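Week 4: Playing a solo set

Reading: Harasym, chapter 2, on open tunings for fingerstyle guitar.

A solo player has to cover bass, chords and melody at the same time. Start with the thumb. Keep it steady on the low strings before you add any tune on top.

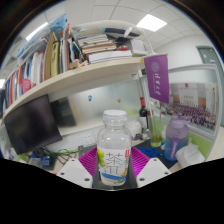

Retuning between songs takes time, so group pieces that share a tuning. Illia Nazarenko's set at Gostulura ran 43 minutes and used only two tunings.

For next class, write out a set list of about 10 songs. Mark the tuning, key and capo position for each one.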